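Hallholm winter show moving to the Clornton building – anyone else registering?

Regional Shows and Swap Meets > Indoor Events

slantsix_dale
Posted 11 November 2021
Registration opened this morning for the Hallholm indoor show and it's at the Clornton building this time, the old furniture warehouse off Route 183. I got my entry in for the Dart. Load-in is Friday afternoon through the south door and they want every car in place before the doors close that night. Anybody from here going? I'd like to get a few of us parked together like we did in May at the fairgrounds.

rustbelt_wagon
I'm in if I can get the wagon's heater core done. What's the entry fee now? The page wouldn't load on my phone.

slantsix_dale
Same as last time. Swap spaces went up a little. The form asks for your car's length, so measure it before you start or it times out and you have to type everything again. Ask me how I know.

fourbarrel_fran
I'm sitting this one out. The fairgrounds had room for 500 cars and they're going to try to put it in a building that holds 200. I've been in Clornton when it was a furniture place. There are posts everywhere and the aisles are narrow. You can't get a decent look at a car with another one parked three feet off the door.

slantsix_dale
The posts are still there but they took out the interior walls on the east side. I walked through it last month. It's not tight. The cars are in rows with the noses out.

fourbarrel_fran
Noses out means no trunk or interior judging unless somebody squeezes in behind. That was the complaint at Kurkwood and it'll be the complaint here.

oldparts_kurk
Kurkwood was a different problem. They let people pick their own spots and the first cars in took two spaces each. Hallholm assigns numbers. I had no trouble with judging there.

I'll have a swap table again. Mostly Mopar trim, two sets of drum brakes and a box of gauges. If anyone needs A-body dash parts, tell me now and I'll set them aside.

rustbelt_wagon
Do you have the clock delete plate for a 66? And what's the floor like in there? The fairgrounds barn is bare concrete and my knees were done by noon both days.

slantsix_dale
Concrete, sealed. Bring a mat for behind the car. They don't allow carpet squares with tape this time, it has to be loose or weighted.

hubcap_wendell
Concrete floors two days running, so footwear counts. I do setup in one pair and change for the rest of the weekend. 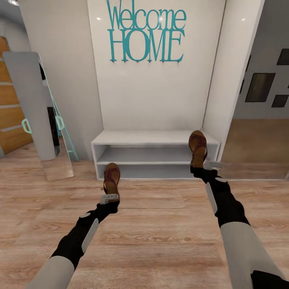
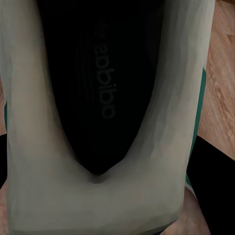
Sandals at the shoe bench in the first, sneaker from above in the second.

oldparts_kurk
No sandals on load-in day please. A guy next to me at Kurkwood dropped a bumper jack on his foot. Boots until the cars are parked.

Wagon, yes on the clock plate. It has one small dent on the back side that won't show once it's in.

rustbelt_wagon
Sold. I'll pay you at the show if that's all right.

fourbarrel_fran
Back to the building. Has anyone seen what they're doing about exhaust? Driving that many cars through one door on a cold afternoon with the heat on is not something I want to stand in.

slantsix_dale
The rules say engines off once you're past the door and they push you the rest of the way. There's a crew for it. If your car is heavy or the brakes drag, let them know at check-in.

fourbarrel_fran
Mine weighs plenty. I don't love strangers pushing on the fenders.

slantsix_dale
You can steer and tell them where to put their hands. That's how I did it with the Imperial at another indoor show and there wasn't a mark on it.

twotone_5x
New here. I have a 74 Lumbantobing camper conversion on a Dodge van chassis and I can't tell which class it goes in. The form has Truck, Van and Custom. It has the original raised roof. Will it clear the door?

slantsix_dale
Van, unless you've changed the drivetrain. Door height is on page two of the rules, measure to the top of the roof vent and not to the roof. And welcome. I haven't seen one of those in years.

oldparts_kurk
I'd go Custom. Last time I was around the van class it was all shag and murals, and a stock camper got walked past. In Custom at least the judges open the doors.

slantsix_dale
Custom is for modified vehicles and his isn't. They'll just move him at check-in.

oldparts_kurk
Might, might not. His call.

twotone_5x
Thanks both. I put Van. Confirmation came through as entry 487, is that how many are signed up already??

slantsix_dale
No, the numbers carry over from the spring show. Mine is in the same range. If a few of you send me your entry numbers I'll write to registration and ask for a row together. I have mine, the wagon and the camper so far.

fourbarrel_fran
Put me down as a maybe. If the weather's dry and the salt is off the road I'll bring the Newport. If not I'll pay at the door and walk around like everybody else.

slantsix_dale
Maybe doesn't get you a space. Entries close when the building is full.

fourbarrel_fran
Then I'll walk around.

rustbelt_wagon
Heater core is out. Dash is in the back seat. Does anybody have a decent picture of how the defroster duct clips on at the passenger end?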